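Filed under: Orders & Sizing > Underwear and Loungewear
Posted in March by the Clotside help desk

Ticket 577 - Jadier boxer briefs, size chart showing wrong waist

Hello, and thank you so much for your patience with this one! Several of you wrote in to say the new Jadier boxers came up a full size small, and we're sorry for the bother - especially to those who bought the 5-pack. We compared the chart on the product page with the one Jadier sent us, and the medium and large rows had been swapped. 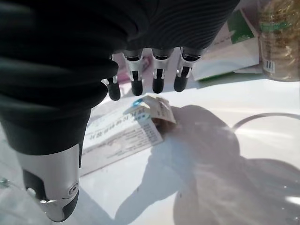 The chart was corrected at 4 p.m., and the Demdale lounge shorts, which borrow the same table, have been fixed along with it. If you ordered before then, just reply with your order number and we'll send a prepaid label (please keep the tags on if you can).

Still open: the Sadeghi robe page loads the old chart on phones. Clearing the browser cache helps for now.

Status: partly resolved
4 comments | 5 shares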